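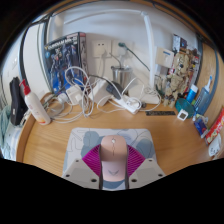

Questions we keep getting about the Granach Biennial, answered by people who have been to every one of them and still aren't sure why.

## Is it worth the ticket?

Partly. The ground floor at the Granach is strong this time and the upstairs is padding. If you have an hour, spend all of it downstairs. If you have a whole afternoon, the canal is nice.

## How many works are on show?

The press pack says 600. To get there you have to count every sheet in the Bassey print archive as a separate work, and the archive is one long wall of small etchings hung too high to see properly. We'd call it one work, and a decent one.

## What should I see first?

The Husano room, at the far end past the cloakroom. It's a set of six looms, all threaded and none of them running, with a recording of a weaving shed played from behind a curtain. The wall text talks about "suspended labour" and you can skip that. The sound is very good, and it's better before lunch, when the school parties haven't arrived.

## Is the Clikico app any use?

We doubt it. Clikico is sold as a guide that learns your taste as you walk about. Ours learned that we stood still for a long time near the café and sent us to two more things near the café. It also wants your email address before it will show you a map. Paper maps are free at the desk if you ask, though they aren't put out.

## Do I have to book a time slot?

The website says yes. On the Monday we went, nobody at the door looked at the slot, only at the ticket. Weekends may be stricter. Book one anyway if you're travelling far.

## Is it "the biggest yet"?

So the posters claim. The building hasn't grown. There are more partition walls than last time and the corridors are narrower, which makes it feel longer. Whether that counts as bigger we leave to the marketing department.

## Is it political?

It says so a lot. The curators' essay promises a reckoning with the city's textile money, and then the sponsor's name is over the door of the room where this is meant to happen. A few artists do get somewhere with it. The ledger drawings on the stairs are plain, angry and easy to miss, so look left as you go up.

## Can I bring children?

Yes, and under-fives get in free. Most of the video work is dull for them and one piece, in the black box on the first floor, is loud without warning. The dye garden in the courtyard is the bit they'll remember.

## Should I buy the catalogue?

It costs 40 pounds and weighs about as much as a brick. The photographs are good. The essays repeat the wall texts, at greater length. There's a reading copy chained to the bench by the exit, and twenty minutes with that was plenty for us.

## Did the big lantern really cost 800 pounds to light each week?

We've seen that figure passed round too, and can't find where it started. The gallery wouldn't confirm it when we asked. Until someone shows us a bill, we're not repeating it as fact.

## When does it close?

The end of May, unless it's extended. The last two were.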